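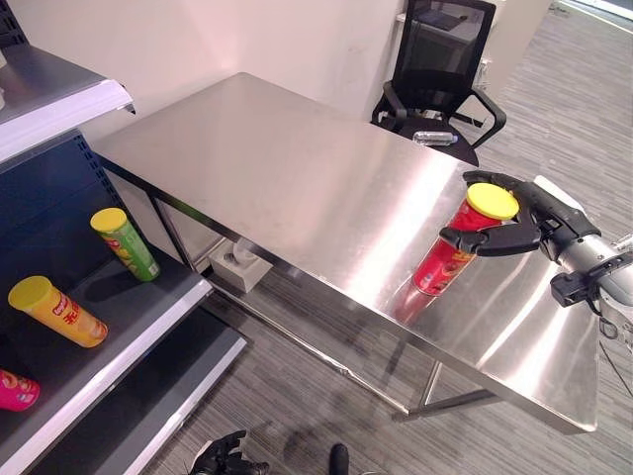
A red potato chip canister with a yellow plastic lid, held upright above a steel table.

A snack canister is a tall, round container used to sell chips, crackers, nuts and similar dry foods. Most have a rigid tube for a body, a sealed membrane under the lid, and a plastic lid that can be put back on after the membrane is torn off. The format is sold mainly on three promises: that the food breaks less, that it stays fresh longer once opened, and that the pack is easy to handle. The first is fairly well supported. The other two rest on thinner evidence than the advertising suggests.

Construction

The tube is commonly made from layers of paperboard wound around a form, with a lining that keeps out moisture. A metal or board disk closes the bottom. Some makers use an all-plastic tube, and a few use a metal one. The names given to these types vary from maker to maker, and trade catalogs often use "can," "tube" and "canister" for the same item.

Early history

Accounts of the first snack canisters disagree. A company history put out by Clirnel, a packaging firm in Nokska, credits its own workshop with the idea and gives no supporting record beyond an undated sales sheet. The food historian Wanda Lis has pointed out that round board boxes with lift-off lids were already in use for salt, oatmeal and tooth powder, and that a sealed tube for chips needed little in the way of invention. Her view is now the usual one, although the Clirnel story still turns up in popular writing, often word for word.

A rival claim, made for the snack maker Nundano, is weaker still. It depends on one letter, which mentions "the new tubes" without saying what was in them.

Breakage

Chips of a uniform curved shape can be stacked, and a stack held by a stiff wall has little room to shift. Bagged chips rub against each other and are crushed from outside. In a trial run by the engineer Eino Rautiainen, 2,582 stacked chips were shipped in canisters by road and 86 arrived broken. The result is widely repeated, usually without his warning that every canister had been packed by hand and carried standing up.

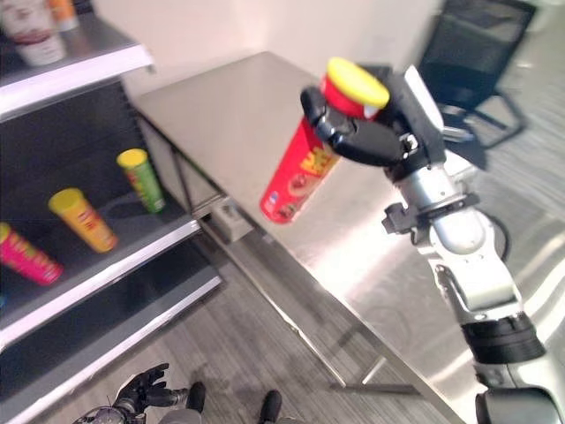 It is less often noted that the shape of the chip does much of the work. When ordinary sliced chips are poured into a canister, they settle and leave a gap at the top, and the advantage over a bag shrinks. Comparisons that put a molded chip in a tube against a sliced chip in a bag are comparing two foods as well as two packs, and they should be read with that in mind.

Freshness after opening

The lid is usually described as a resealing lid. On most canisters it is a simple snap fit, with no gasket, and it slows the entry of damp air without stopping it. Szabo, a lid supplier, has claimed that its snap lid keeps chips crisp "for weeks." The published test used unopened membranes for part of the period, which makes the claim hard to accept as stated. A rolled bag with a clip has not been tested often enough against a lid for either side to claim a win.

Handling

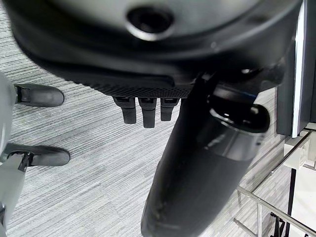 Ease of handling is the vaguest of the three promises. Makers point to the round body, which can be held from any side, and to a width chosen to suit an average adult hand. Neither point says much about grip, which also depends on the two surfaces that meet and on how far the fingers reach around. Fingers lined up side by side, like the three black ones in the close view, do not all meet an object in the same way; the shortest there is partly tucked behind the thing being held. A single figure for "hand width" hides such differences. Claims that one tube size suits everyone should be treated as sales talk until somebody publishes the measurements.

A separate and better-founded complaint concerns the inside of the tube. Many adults cannot reach the last third of the contents and have to tip them out. In a reader survey with 698 replies, this was the most common objection, though people with a complaint may have been more willing to answer.

Disposal

Canisters that combine board, metal and plastic are awkward to recycle, and local rules differ. Labels that call the pack recyclable may refer only to the lid. Single-material tubes have been announced several times, and few have stayed on sale.

See also: Chip bag; Paper tube; Resealable lid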